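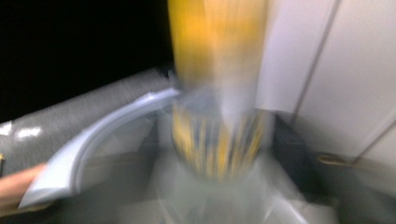 I was 46 when I finally took a night train, and I've been boring my friends about it ever since. It was the Rornetti, which leaves a little before midnight on a Thursday and drops you at the coast in time for breakfast. I'd booked it mostly to save on a hotel (I am cheap, and I've made my peace with that).

My cabin was the size of a closet. The bed folded down over the sink, so you had to decide whether you were done brushing your teeth before you committed. I wasn't. I climbed down twice, banged my knee both times, and lay there in my socks listening to the wheels.

And oh, I loved it! I slept in pieces, maybe an hour here and an hour there, and in between I watched little stations go by with one lamp on and a bench under it. We stopped at Bugti for a long while. A man on the platform was eating a sandwich and looking very pleased with it, and I got so hungry that I ate the crackers I'd packed for the trip home.

Since then I've done 12 overnight trips. The longest was over 2000 miles, with a change in Starneo at an hour when even the coffee machine was asleep. Some were awful. One had a heater stuck on high, and I spent the night with my cheek against the window — not restful, but I did see the sun come up over a lake.

If you're tempted, start small. A 300-mile run is plenty for a first try. Take earplugs, a water bottle and shoes you can slip on in the dark. Get the lower bunk if you can, and pay the extra for it without grumbling. Bring more crackers than you think you need.

I'm booked again in May, on the slow one that goes through Bugti. I'm packing a sandwich.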